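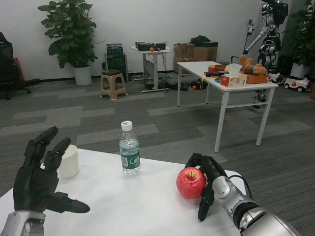
Section 4. Putting the desk together and setting the height

Justell sit-stand desk, Vastberg top. Two people for the lifting bits. Allow 30 minutes, longer if the feet are already on wrong.

Before you start: lay the top face down on the flattened carton or a blanket. Not bare floor, it scratches.

1. Find the two legs. Left one has the cable coming out. Stand both upside down on the top, over the pilot holes.
2. Slide the crossbar in between. Bolts in finger tight only.
3. Check the gap each end, should match. Then tighten with the hex key (bag B).
4. Feet on. Long end towards the front.
5. Plug left leg into the control box, then the right. Push till it clicks.
6. Handset under the front edge, either side. Short screws only!

CAUTION: the long screws will come straight through the top. Bag C is for the brackets, keep it shut untill step 8.

7. Turn the desk over. One person each end, lift by the frame and not the top.
8. Fit the Hamdy cable tray brackets if you bought the tray. Skip if not.
9. Mains in. Display shows three dashes.
10. Hold DOWN until the desk drops to its lowest, stops and lifts a touch. Let go. Display should read 66.

Note: still dashes? Unplug, wait 30 seconds, do step 10 again. Error E4 means a leg cable is loose, go back to step 5.

Saving a height: get it where you want, press M, then 1 or 2. Older Vavach handsets have the one memory only, hold M till it beeps.

CAUTION: leave a hand's width clear of walls, sills and radiators. Dont ride on it. Keep drinks away from the control box.

Retighten all bolts after a fortnight, then every November or whenever you remember.

Spare bolts and feet: see section 7.

Sheet revised 25 August 2021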